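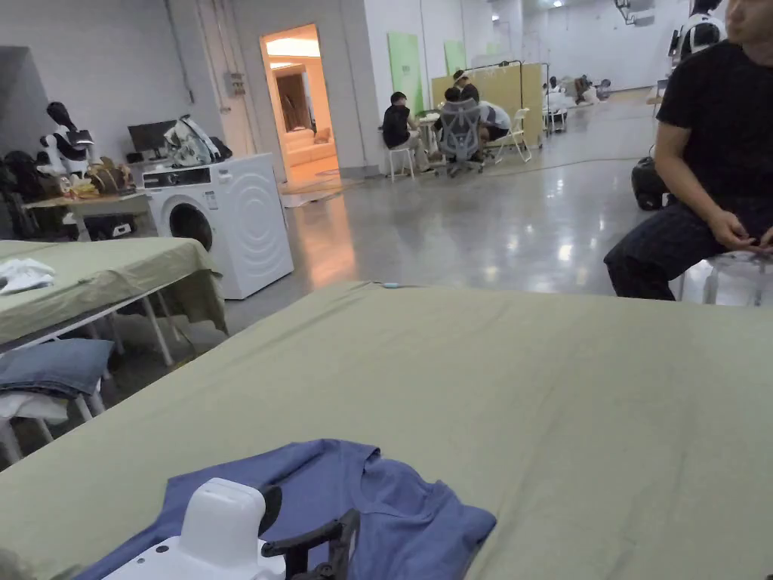
Page last changed: 25th October

Reading time: 6 minutes

Who Tells the Robot What It Can't Do?

Robots are very good at doing what they're told. So are some dogs, and you have probably met a dog that was told to fetch a stick and came back with a fence post. The hard part is telling a machine exactly what you mean, including all the things you forgot to say.

Grown-ups have been worrying about this for a long time, and when grown-ups worry for long enough they write rules. Some of the rules are laws. Some are standards, which are thick documents that lots of people in lots of countries argued over until they were too tired to argue any more. And some are just good habits that a workshop keeps because the last person who skipped them had to fill out a form.

Start with a T-shirt

Suppose you want a robot to handle laundry. You might lay a blue T-shirt on a table covered with a green sheet and bring a gripper down onto it. A gripper is the part that does a hand's job. Some are fixed to the end of a robot arm. Others are held by a person, so that the movements of a real human folding a real shirt can be recorded and shown to a robot later. The robot then studies them, the way you study spelling words, except that it doesn't ask for a snack.

A T-shirt sounds like the safest thing in the world. It has no teeth. But a shirt is usually near a person, and quite often it's on one. So the first rule in nearly every robot workshop has nothing to do with robots. It says: know where the people are.

Look at the man on the white stool beside the table. His hands are together in his lap. That is a fine place for hands to be when there is a gripper about. Müzeyyen Bozkurt, who teaches safety classes at a workshop called Colano, calls this "parking your hands," and she makes new people do it for the length of an entire song. She picks the song. It is never a short one.

The big red button

Most large robots have an emergency stop. It's usually red, usually round, and usually shaped like a mushroom, so that you can whack it with your palm without aiming. Press it and the robot stops moving. It doesn't finish what it was doing first.

The rule is that you must be able to reach the button from where you work. A button behind a filing cabinet is a decoration. At Colano they test theirs every morning, and then someone writes down that they tested it. The writing down is the part people grumble about.

There's a second half to this rule. When you let the button go, the robot is not allowed to leap back to work all by itself. A person has to look around and start it up again on purpose. This is so that whoever is under the table picking up a sock gets a chance to come out.

Slow, and not too strong

A robot that works behind a fence can be as fast as it likes. A robot that works next to people has to behave. Depending on the machine, it may slow down when you come close, stop altogether if you come closer, or move so gently that a bump wouldn't hurt you. Engineers measure those bumps with special instruments. They do not use the new employee, although Arif Ranasinghe, who was the new employee at Colano in August, says he did ask just to be sure.

Pinching counts too. Fingers are soft and gripper jaws close, so the place where the jaws meet gets treated like the hinge side of a door. You don't leave a finger there while you think about something else.

Boring rules

Some rules are so dull that they hardly seem like rules. Keep bags and cables away from where people walk. Tie back long hair. Don't put a drink next to a computer. Know who is in charge of the machine, and if two people think it's them, stop and sort that out.

Colano has 16 rules on its wall, and Müzeyyen says at least 6 of them are about tripping.

Another boring rule is asking permission. If a machine has a camera on it, people nearby should know when it's recording and what the recording is for, and they should be allowed to say no thanks. That goes for kids as well, even when the robot is really cool.

Try it at home

You need one friend, one T-shirt and a pair of kitchen tongs. Your friend is the robot and holds the tongs. You give the orders. Before you begin, agree on a stop word, and write three rules that the robot has to follow. Then have the robot fold the shirt, doing only what you say.

When it goes wrong, say the stop word and fix your rules. Arif's first try had the robot fold the shirt, the sheet and a corner of the rug. He now has a rule about rugs.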